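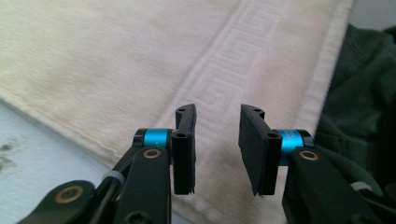
White terry towel, linen room

Zestham Guest House: Laundry and Linen Room Inspection
Date: April 12, 2025
Previous inspection: December

1. Dryer lint screens, units 1 to 3
Pass. Screen on unit 2 has a bent corner but still seats fully.

2. Dryer exhaust duct
Fail. Flexible section behind unit 3 is crushed against the wall. Replace with rigid duct. Unit 3 tagged out until done.

3. Washer supply hoses
Pass with comment. Hot side hose on the Correia washer shows surface cracking near the coupling. Replace at next service.

4. Floor drain
Pass. Grate screws tight.

5. Shelving load
Pass. Posted limit is 300 lb per bay. Bay 4 label is missing; reprint.

6. Clearance below sprinkler heads
Fail. 18 inches required. Bath towels on the top shelf of bay 2 were stacked to within 11 inches. Restacked during inspection. Mark a line on the wall.

7. Towel condition
Pass with comment. 192 bath towels on the stock sheet, 44 due for discard under the wear rule. Do not reuse discards as dryer room rags if they have held oil or solvent.

8. Chemical storage
Pass. Nakell detergent drums on spill tray. Safety data sheet is the old revision.

9. Fire extinguisher
Pass. Gauge in green, pin and seal in place. Access path clear.

10. Electrical panel
Pass with comment. Circuit 9 not labeled.

Reinspect items 2 and 6 before unit 3 goes back in service.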